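Textile and Surface Designer (part time, with possibility of full time)

Grolesine is a small studio for printed fabric and wallpaper. We draw all our patterns in the house and sell them to furniture makers, hotels and some private customers. Our archive has 584 designs at this moment, and the oldest ones are still ordered every season.

We are looking for a designer who will join us in January. You will work together with Dineo Visser, who leads the drawing room, on our next collection, Matlala. The collection is already planned in its main lines, but most of the repeats are not drawn yet, so there is much space for your own hand.

Your work will be to draw motifs on paper or on screen, to build clean repeats, and to prepare color separations for our printer, Mornard. Two days per month you will be at the printer to check the strike-offs. Travel is paid by us.
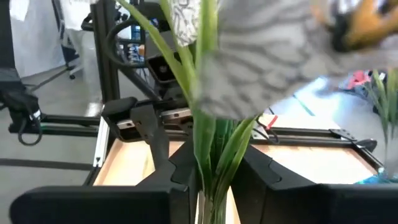

We would like to see that you are comfortable with color. Please do not worry if you have no diploma in textile design. One of our present designers came from bookbinding and another from sign painting. It is more important that you can explain why you chose a certain scale or a certain green, and that you accept corrections in a friendly way. You should know at least one drawing program well. Experience with wallpaper is welcome but not required.

The position is for 2 years at first. The studio is on the upper floor and there is unfortunately no elevator.

To apply, send us a letter of one page and a portfolio with no more than 12 sheets. Please include one pattern which you consider unfinished, and write a few lines on how you would continue it. Applications by mail are also accepted, but we cannot return the originals.

We answer every application, also when the answer is no. Interviews are held at the studio or by video call, as you prefer.

Posted Sep 8, 2024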